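A Day Out at the Osent Paper Mill Open House

Oct 15, 2026

I have been wanting to get inside the old paper mill at Osent ever since we moved to this side of the valley, and this fall they finally opened the doors for a whole day. I went up on the early train from Blackwood with a sandwich, a notebook and far too much excitement for a grown adult. It was worth every minute of the ride!

The walk from the station follows the river, and you smell the mill before you see it. It isn't a bad smell, more like wet cardboard and hay. The leaves were just turning and the water was high after the rain, which pleased the woman on the gate very much, as the big wheel only runs when there is enough of it. She gave me a paper ticket (made on the premises, of course) and pointed me to the first tour, which took 12 of us at a time.

We started in the rag loft. I had no idea how much of the old business was cloth. Cotton shirts, bed linen and sailcloth all came up here by the cartload to be sorted, cut and picked clean of buttons. They still have a drawer full of the buttons, and we were allowed to run our hands through them. I could have stayed there all morning! The sorting tables have long blades fixed upright in them, and the guide showed us how you pull the cloth toward the blade and away from yourself, over and over, until you have a pile of strips. People did that for ten hours a day. My arms got tired watching.
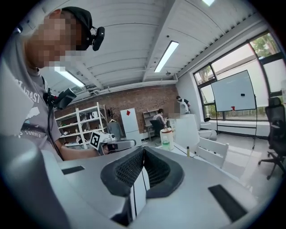
After the loft you go down a very steep stair to the beater room, and this was the loudest part of the day. The beater is a big oval tub with a heavy roll at one side that chews the rags into pulp. It takes 7 hours to get a batch ready for good writing paper, and less for the coarse brown stuff they used to sell to grocers. The guide scooped some out at different stages so we could feel the difference. Early on it is stringy and lumpy, and by the end it is like thin oatmeal. A little boy in our group asked if you could eat it. (You could, apparently, but you would be sorry.)

Then came the vats, which is what I had really come for. The papermaker dips the mold, lifts it level, gives it a shake one way and a shake the other, and there is a sheet. It looks like nothing at all. Then you try it yourself and your sheet has a hole in one corner and a mountain in the other. They let each of us have three goes, and my last one was almost flat! The mold is much heavier than I expected once it is full of water, and the trick is to keep your elbows in and not stop halfway through the shake.

I was also very taken with the watermarks. They have a case of the old wire designs, tiny stitched shapes of birds and bells and crowns, and a light box where you can lay a sheet down and see the mark come up. The Osent mark is a heron standing on one leg. There is a second version where the heron faces the other way, and the sheets with that one are much harder to find. I bought two notebooks in the shop and spent the train ride home holding pages up to the window.

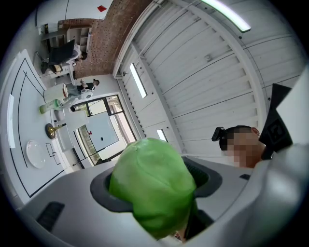
A lime-green fabric-covered object in a bright white room.

Lunch was soup in the old drying shed, with the shutters open on both sides so the wind came straight through. That is how they dried the paper, hung over ropes of cow hair, and you understand it very well after sitting there for half an hour. Bring a sweater. The soup was leek and potato and the bread came from the bakery in Oltov, two stops down the line. I had seconds of the bread.

In the afternoon there was a talk on repairing old books, and I wandered out along the mill race as far as the sluice gate. They raised it a little so we could see the wheel pick up speed, and everybody cheered.

A few practical things if you want to go. There are two flights of steep stairs and no elevator, though the vats and the shop are on the ground floor. The parking lot is small, so take the train if you can. Wear shoes you don't mind getting splashed. The shop takes cards, but the soup is cash only.

The next open day is in December, when they make the thick cream sheets for holiday cards, and the mill at Gremell is opening its printing room on the same weekend. I have already put both on the kitchen calendar, and my almost-flat sheet is pinned up next to it.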